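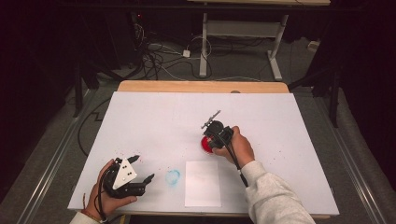
Bench 2, white board on the wood table, both grippers over it.

June, 7:40 start

Adhesive notebook, Wullska casein batch, continued from the previous pages.

Picked up the open time tests where I stopped. Casein powder from Wullska, same tub as last time, lid taped between uses. Mixed 1 part powder to 2 parts water by weight, let it stand, stirred again, let it stand again. Lumps gone after the second stir. The first mix of the week was lumpy because I added water to powder. Powder into water from now on.

Viscosity by the drip cup: 104 seconds for the first fill, 108 for the second. Close enough to call the same. Cup rinsed and dried between fills. I want a third fill tomorrow from whatever is left in the jar, to see how far it has climbed overnight. Expect it to be useless by then but would like the number.

Open time strips, maple on maple, shop at 68 F:
5 min closed assembly: full squeeze-out, even line
10 min: full squeeze-out, slightly stringy
15 min: partial squeeze-out, skin forming at the edges
20 min: no squeeze-out, pulled apart by hand after clamping

So 10 minutes is the working limit in this room, 12 if the spread is heavy. The Utano sheet gives a longer figure but does not state a temperature or a species. I am not going to use it.

Shear blocks from the last batch came out of the clamps and went on the press. Target was 2,000 psi. Five blocks passed, all with wood failure over most of the face. Block 6 let go early along a clean glue line with a shiny patch at one end. I think the jointer left that face burnished. The knives have a dull section near the fence and I have been feeding everything through it. Moved the fence over for the new blocks. Knives need to come out anyway.

Gheorghița Căpraru asked whether slaked lime in the mix would get us better water resistance. Probably, with a shorter pot life and more staining on oak. She wants it for the Breltis drawer fronts, which are ash, so staining matters less. Will do a small jar at the lower lime ratio and run soak blocks next to the plain mix. Label the lids as well as the jars this time.

Soak test, plain mix: blocks went in at 9:15, weighted down with the old cast plate. Dry weight of block A was 197 g. Remaining dry weights are on the card taped to the tank. Pull at the same hour tomorrow, weigh, blot, weigh again, then press one pair wet and let the other pair dry out first.

Scale drifted by a gram during the morning. Re-zeroed twice. Battery, or the draft from the dust collector. Weighings with the collector off until I know.

To do
- knives out and sharpened
- lime mix, small jar
- third drip cup fill
- more maple offcuts, ask Ignacio what is left on the rack
- wax paper, nearly out
- copy the 20 min strip result into the summary table, it is missing from the last version

Contact: shop office, bench 2 extension | © Workshop notes, internal use | Back to top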